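How to Replace a Worn Wooden Drawer Knob

Updated 11 Feb 2026

A knob that spins in your hand usually has a stripped hole in the back. If tightening the screw does nothing, fit a new knob. The job takes five minutes per drawer once you have the parts.

Start by emptying the drawer and pulling it out. Hold the old knob still and back the screw out from inside. Keep the screw and take it to the store with you. Most knobs in the US take an 8-32 machine screw, but older dressers can have something else.

Measure the thickness of the drawer front. The screw should be long enough to pass through it and go at least 1/4 inch into the knob. If it is too long, the knob will bottom out and stay loose. Add a washer or buy a shorter screw.

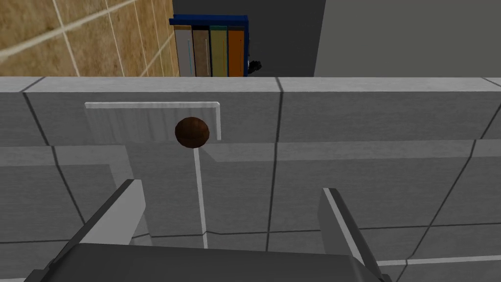
Next, check the hole in the drawer front. If it has worn oval, fill it with wood filler, let it dry overnight and drill it again from the front. Clamp a scrap board behind it so the back doesn't splinter.

Push the screw through from inside and turn the knob on by hand. Finish with a screwdriver, stopping when it feels snug.

Bare wood knobs need a finish before they go on. Sand with 220 grit, wipe off the dust and put on two thin coats of oil or varnish. Leave them a full day between coats.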